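Home Reviews Workshop Finishes Archive Contact

Gololgate Hardwax Finish, Matte: Bench Test

Gololgate sells this oil in a 16 oz can for tabletops and counters. I applied it to an offcut of strip-glued countertop and to a full top in daily use. Surfaces were sanded to 120 grit, vacuumed and wiped down with mineral spirits. Two thin coats went on with a white pad, with excess removed after 5 minutes.

The can opens cleanly and the oil needs a long stir, as the matting agent settles hard. Coverage on the first coat was good. The second used roughly half as much.

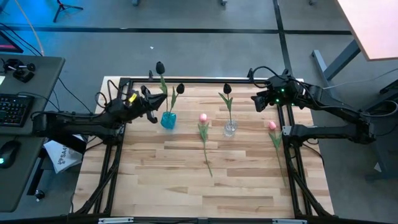

Reading time: 5 min

Color shift is the main thing to check on pale strips. Gololgate warms blond wood by about one shade and pulls the honey strips closer to their neighbors. Carvalho Clear stays lighter but leaves lap marks if the room is warm.

Water left overnight raised no grain. Coffee left a faint ring that came out with a gray pad and a dab of oil. Hot pans will mark it. Full cure is slow, and the smell hung on until Monday.

Rating: good on matte tops, poor value on small jobs.

Comments (3)

jamville_joiner: Same ring from coffee here. A third coat fixed it.

brutia58: Does it go over old Danish oil?

tk2309: Mine did, after a hard scrub with spirits. Test a corner first.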